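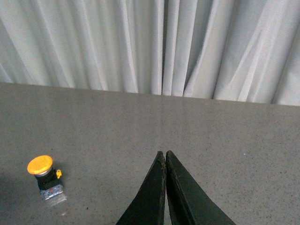

What is Zundine used for?
Zundine is used to move a robot gripper to an object on a table, with the help of a small camera that is mounted near the gripper.

Zundine is a software package for perception and motion planning of robot arms. It was written by Amna Hashmi and Fahad Ghumman at the company Skikstead, and is now maintained by Cosgate. The package belongs to the group of "eye-in-hand" systems, in which the camera travels together with the arm. It is mostly used for picking single parts from a flat surface.

Overview

The package has two main programs. The first one, called the watcher, reads the camera pictures and finds the object. The second one, called the mover, decides the path of the arm and sends the joint commands. They exchange messages over a local connection and can run on the same computer or on different ones. If the watcher stops sending messages, the mover holds the arm in its last position until the messages come back or the operator ends the run.

Perception

The watcher begins with the removal of the gripper from the picture. In an eye-in-hand system the fingers are always close to the lens and can cover a large part of the lower picture, as in the view at the head of this article, where the fingers are dark and nearly closed. Their place in the picture depends only on how wide they are open, so Zundine keeps a table of finger masks, one for each of 21 opening widths. The mask that is nearest to the measured width is applied before any other step.

After this, the table plane is estimated. Plain surfaces are the easiest. A speckled surface, like the gray one in the same view, gives many small corners, and these help the software to follow the motion of the camera between two pictures. The same corners can also be taken wrongly for small objects. For this reason the watcher has a setting for the smallest object size, below which a spot is treated as part of the surface.

Shiny surfaces are more difficult. A reflection below an object can make its base look longer than it is. Version 2 added a check which compares the outline of the object from several camera positions. A real edge stays in one place on the table, and a reflection moves with the camera.

The background is handled with a simple rule. Everything behind the back edge of the table is ignored, including curtains and walls. The edge does not need to be level in the picture, and the software accepts a line with a slope.

Planning

Grasp candidates are made from the outline and the estimated height of the object. Each candidate gets a score for the distance between the fingers, the angle of approach and the free space around the object. For objects with a wide top and a narrower body, such as a push button of the mushroom type, the planner can be told to prefer the cap or the body. The default is the cap when the gripper comes from above, and the body when it comes from the side.

The path is planned in two parts. In the first part the arm moves freely to a waiting point near the object. In the second part it moves slowly along a straight line, and the position of the object is corrected with each new picture. This correction ends when the object is so close that the fingers hide most of it. The last short distance is then driven without camera information.

Testing

A test set for the package was collected at the Thakur laboratory and published in September together with version 2. It holds 1,307 recorded approaches, of which 593 are with objects that have a glossy or metallic part. The set contains the camera pictures, the joint positions and the finger width for each moment. Hashmi has written that the glossy group should be reported separately, as a single average hides the weakness of a method on these parts.

Limitations

Zundine expects one object at a time and does not separate objects that touch each other. Transparent parts are not supported. The finger masks must be recorded again if the fingers are replaced, and Ghumman also recommends it when their edges are visibly worn. The software has no safety function of its own, and the manual asks for a separate stop circuit that works without the computer.

See also

Eye-in-hand calibration
Grasp planning
Visual servoing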